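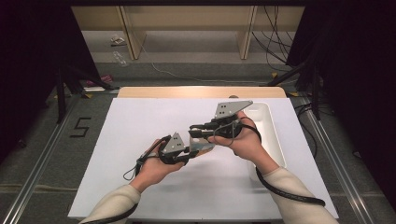
Wastar has opened its equipment planning thread for the coming year. The posts below set out how the automation budget was built and what departments are asked to send in before September. The largest line is hand-held gripper sets for recorded bench work. Requests should treat a station as a pair, one gripper for each hand. Handling a small block between the two, over a plain white board with a tray at the side, is the kind of task we have in mind when we say "basic bench." Each gripper also has its own cable to allow for, and cables have been left out of past requests more often than any other item.

2/ The approved number of basic bench stations is 16. This covers all sites. Departments that asked for more than their share will receive a separate note from Ákos Pap, who holds the equipment budget this year.

3/ A station, for budget purposes, includes the following: two grippers, straps, cables, one table, one board, one tray, two stands and a set of curtains. Computers are bought under a different line and should not appear on the form.

4/ Two suppliers were asked to quote on the gripper pairs. Mikivby quoted 2317 per pair, with straps and mounting plates included. Jugah quoted a lower price for the grippers alone and priced the plates, straps and cables one by one. Once all parts were added, the Jugah total was higher. All figures in this thread are in dollars and before tax.

5/ We have chosen Mikivby for the first order. The second order remains open. Jugah has been invited to send a revised quote for the full set.

6/ Spare parts. Each station carries an allowance of 411 for the year. It may be spent on finger pads, straps and replacement cables. It may not be spent on a third gripper or on test objects. Unused amounts return to the central line at year end.

7/ Finger pads deserve a word of their own. Last year several departments ordered pads one at a time and paid shipping on every order. Pads will now be bought centrally and sent out on request. Please keep a small stock at each site and report when it is down to the last set.

8/ Test objects (blocks, cups, lids and similar items) are covered by a shared fund of 300 per site. Plain shapes in plain colors are preferred for the first round of tasks. A list of approved objects is being prepared. Items already in use do not need to be replaced.

9/ Floor space. Please measure before you order. The form asks for the size of the table, the clear floor on each side, and the distance to the nearest wall or shelving. Stands with splayed legs take up more floor than their catalog drawings suggest, and two sites had to move a station last year for this reason alone.

10/ Station numbers should be marked on the floor and entered on the form exactly as marked. Where a station is moved, the number moves with it. Service records at Mikivby will be kept under the same number.

11/ Furniture. Existing tables may be used if they are level and do not rock. A white board laid on top is enough for most tasks. Requests for new tables will be considered only where no suitable table is on site – a short statement to that effect is all we need.

12/ The second major line is the pilot with Skorkon for a fixed two-arm cell. This is a lease for one year, with an option to buy. It will be placed at one site only. The decision on the site will follow the floor survey, and departments should not plan around it yet.

13/ We have received questions on why the hand-held sets are being funded ahead of the fixed cell. The sets can be shared between teams, stored in a cabinet and put to use with half a day of training. The cell needs a safety review, a fenced area and a power upgrade. Both remain in the plan.

14/ Training. Mikivby will run one session per site as part of the purchase. Further sessions are charged. Please send every person who will use the station to the first session, including evening staff.

15/ Service. The purchase price covers repairs to the gripper bodies and metal plates for one year. Straps, pads and cables are treated as wear parts and fall under the allowance in post 6. Do not open a gripper body on site. Send it back with its pair, so that both can be checked together.

16/ How to apply. Complete the station form, attach a floor sketch with measurements, and name one person who will be responsible for the equipment. Forms without a named person will be returned.

17/ Forms received by noon on Tuesday will be included in the first order. Later forms will be held for the second order, and the price for that order is not yet fixed.

18/ A correction to post 3, following a question from one of our sites: the two stands are counted per station, and the curtains are counted per room. Rooms with more than one station should request a single set. The form has been updated.

19/ Questions on prices and allowances should go to Ákos Pap. Questions on floor space and power should go to the site office. Replies to this thread are read once a day.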